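Inicio | Cocina | Orden | Taller | Contacto

Secado y guardado de tazas en poco espacio

Por Getsemaní Huerta - 16 de marzo de 2026
Lectura: 2 minutos

Una taza guardada boca abajo sobre una superficie lisa retiene humedad en el interior. El vapor no tiene salida y en pocas horas aparece olor. La solución es mecánica: separar el borde de la superficie y dejar pasar el aire.

Soporte de alambre. Admite tazas colgadas boca abajo. Conviene dejar un dedo de separación entre piezas; si los bordes se tocan, el esmalte se desportilla. Antes de cargarlo se comprueba que no cabecea al tirar de un solo gancho.

Árbol de madera. Se carga de forma alterna, una taza a cada lado, empezando por los brazos inferiores. La base se seca a mano - la madera sin barniz se mancha con el goteo.

Bandeja. Sirve para el traslado y para servir. El reborde recoge el goteo, pero no evacua el agua: se vacía y se repasa con un paño. Las tazas no se dejan en ella toda la noche.

Paño. Doblado en cuatro y al lado de la bandeja. Se cambia a diario. Uno de algodón de 400 gramos por metro cuadrado absorbe bien y tarda más en secar.

Superficie de trabajo. Se despeja la zona central antes de empezar y se pasa un paño apenas húmedo, sin producto abrasivo. Los soportes se colocan en los extremos, fuera del recorrido de las manos. Tras el último aclarado, 10 minutos de escurrido bastan antes de repasar el asa y la base. 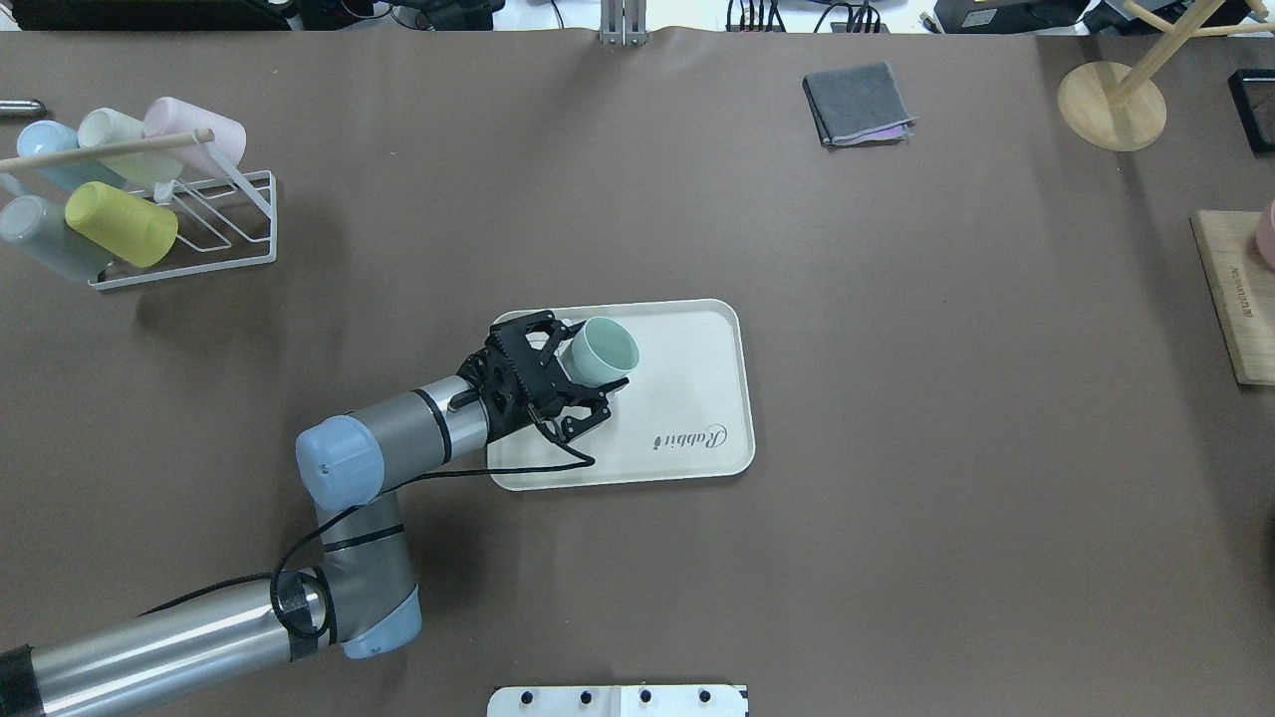
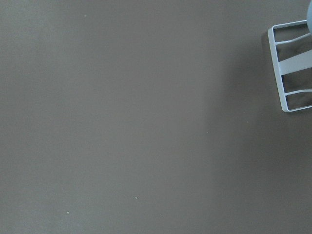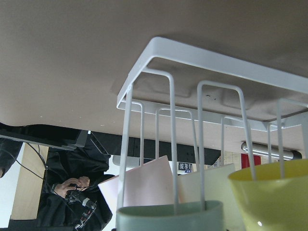 Última modificación de esta página: 16.03, G. Huerta

Los ganchos de alambre se revisan cada octubre. Si uno se ha abierto, se cierra con alicates de punta forrada y se prueba con la taza más pesada.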